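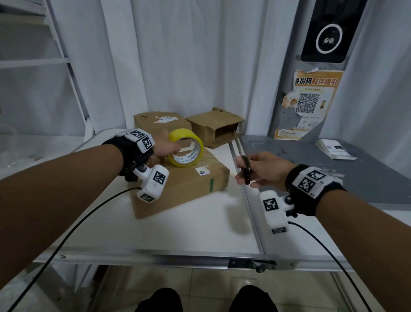
Box-taping session: tape at the left hand, scissors in the right, a tracker on each wrist.

Curkora Parcels
Hand demonstrations of everyday packing work, recorded by the student robotics club at Clamcombe

What's in here

Curkora Parcels is our club's first proper dataset, and we're very pleased to be letting other people loose on it! It holds 260 takes of people handling cardboard boxes, packing tape and scissors, with video from head height and a position track for each wrist. We made it for our entry in the Salton student challenge, where a two-armed robot has to get a box ready for posting, and it grew well past what the entry needed.

Packing looked easy when we chose it. Then we tried to write down what the left hand does while the right hand is cutting, and argued about it for most of a Wednesday meeting. Recording people doing it was much quicker (and a lot more fun).

Folder layout

takes/ one folder per take, named by number
takes/NNN/head.mp4 head-height video
takes/NNN/wrists.csv left and right wrist tracks
takes/NNN/notes.txt whatever the person recording wanted to say
labels/steps.csv start and end of each step
tools/ the Hsiao scripts, see further down
splits/ train and test lists

The test list has 40 takes and the rest are for training. Please keep them apart if you send us scores for the results page.

The wrist rig

Each wrist wears a black strap with a white tracker on top and a second white module underneath, joined to the strap by a small screwed mount. Both carry square black-and-white markers, so there is usually one facing the camera whichever way the hand turns. A cable runs off each lower module. We learnt to lay the two cables out to either side before starting, as crossing them makes a muddle the moment you reach over a box.

Fingers are left bare and are not tracked. You get wrist position and rotation, and anything finer has to come from the video. For tape that matters a good deal.

Steps we labelled

fold: closing or opening flaps
find_end: looking or feeling for the loose end of the tape
peel: lifting or pulling tape from the roll
lay: pressing tape on to the box
cut: scissors on tape or card
idle: anything else, including thinking

Peel is the step we care about most. Both hands work on the same small thing and the wrists hardly move, while all the interesting business is going on at the fingertips — lovely to watch, dreadful to label.

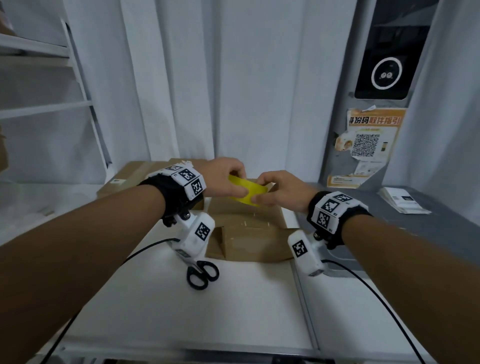
One of our testers asked whether find_end and peel ought to be a single step, as she could never say where one stopped and the other began. We kept them separate, but she has a point, and the merged version is in labels/steps_merged.csv if you'd like it. Training on merged labels gave our model fewer silly switches between the two.

Hsiao scripts

Hsiao is our little set of tools for lining up the video and the wrist tracks. Run hsiao check first. It lists any take where a marker was hidden for longer than 300 milliseconds, and you can then fill the gap or skip the take. Across the whole set it finds 737 such gaps, mostly during peel and cut, when one arm passes over the other.

Known problems

Yellow see-through tape is hard to pick out against brown card.
Left-handed cutting is rare. We'd love more!
Early takes use an older spelling of the step names (findend, no underscore). The loader copes with both.

Adding your own takes

Open an issue before you record and we'll send you the marker sheets and the strap drawings. Use any box you like, scuffed ones very welcome. Put the tape colour in notes.txt, along with which hand you cut with.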